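Search this site
Enter keywords

Whose rule is it, anyway

03/05/2024

I have now read the Biltitz guideline on robots in shared laundry rooms from front to back, and I'm less convinced than when I started. It's the one Plillero quotes on its website whenever somebody asks about safety. It spends pages on emergency stops and signage and gives one short paragraph to doors.

Doors are where I'd start. A front-loader door is heavy, it swings out at hip height, and people walk into them already. The guideline says an arm should hold a door "by a suitable point". Suitable to whom? I'd want the rim named, or the latch side, or something a person with a clipboard could check. Ninport's house rules at least say that nobody reaches past an arm that's holding a door, and that the basket goes to the left of the machine and never under the swing.

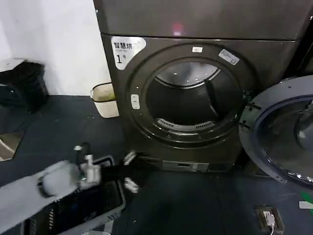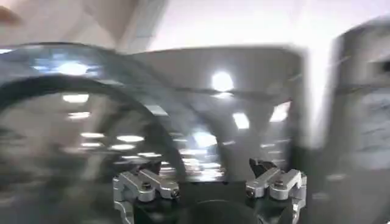

Metal fingers and a lot of shiny steel.

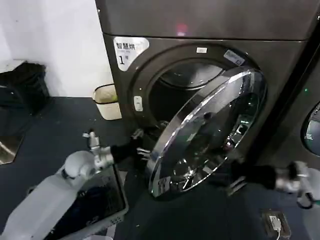
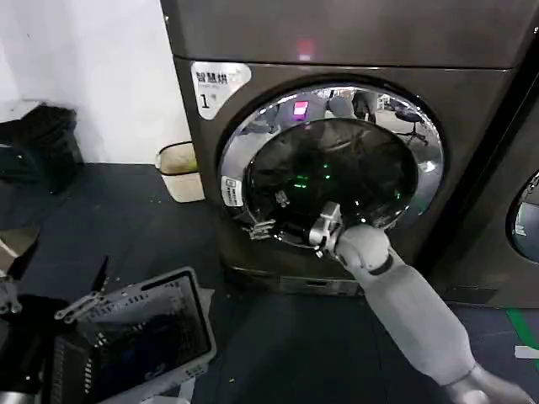
Who has to check the drum before a load goes in, the robot or the person on shift?
The person on shift. The guideline lets the operator hand that job to the machine, but only in writing, and the person still signs for it.

I agree with that bit, for what it's worth. My trouble is with the testing behind the rest. The annex asks for 2000 door cycles with 3 faults or fewer, and doesn't say what counts as a fault. A dropped sock? A door let go halfway? Those are very different afternoons if you happen to be standing there with a toddler. Plillero reported 2508 cycles in April and called it a pass, and I still can't find the fault list.

Lint gets one line: "filters to be kept clear". Every laundromat I've used has that on a sign by the change machine, and you know how well it works. Put a time on it and a name beside it.

The Jankauskaitė checklist is older and uglier, and I'd pick it over the new one. It's a single sheet, it asks where the cables run, and it makes you initial every row. I've asked Plillero for the fault list twice and will post it if it comes.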